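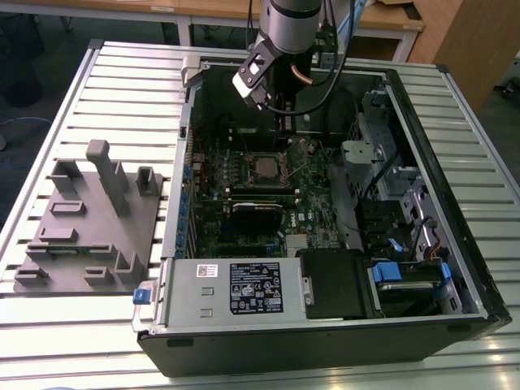
Should the old thermal compound be removed before the processor itself is lifted from its socket?
The compound is to be removed first, with the retention lever still closed, so that no residue can fall among the contacts.

Home | Notebooks | Hardware Bench | Procedures | Sign in

Hardware Bench Notebook
Wednesday, September 21, 2022
Entered by: Solange Gagnon
Reviewed by: Debora Rinaldi

Subject: Dell tower, parts recovery for the Indcombe stock

Work on the Dell tower was carried out on the slotted aluminum table, with the case on its side and the side panel removed. The cooler is off and the processor is exposed in its socket. The green motherboard remains in the case, as do the graphics card and the drive cage.

Condition on opening. Dust was moderate on the case floor and heavier behind the front intake. No swollen capacitors were found on inspection with the hand lens. The small finned heatsink toward the edge of the board is firmly seated and is to be left in place. The blue tabs on the rear panel were tested by hand and all release properly; please do not use a screwdriver on them, as was done on a tower in April.

Order of removal, as agreed with D. Rinaldi:
1. Graphics card. Release the blue tab first, then the catch at the end of the slot.
2. Memory. Label each module with its slot position before bagging.
3. Processor. Open the lever fully, lift straight up, and place in a Menon tray with the lid facing upward.
4. Drive cage. The black cable that crosses it must be freed before the cage is moved.
5. Motherboard, last, with the small heatsink still attached.

Screws are to go in the divided box, one compartment per step. The previous practice of using a single cup led to a long screw being driven into a board standoff, and the thread was lost.

Supplies. The box of 100 antistatic bags is open on the supply shelf; 6 have been set aside for this job. The Flamholm wipes leave lint and are not suitable for the processor lid. The remaining packs may be used on the outer shell of the case.

Open points. The Indcombe request does not state whether the side panel is to be kept with the case. I have written to ask. Until a reply is received, the panel stays in the rack, with its screws taped inside. The board revision also needs to be entered in the register.

Note added by D. Rinaldi: Agreed on all steps. Please bag the cooler screws separately, with the springs.

Recent entries
Power supply load test, second run
Vostidov cabinet: relabeling of shelves
Memory modules returned from Indcombe
Replacement of the bench ground strap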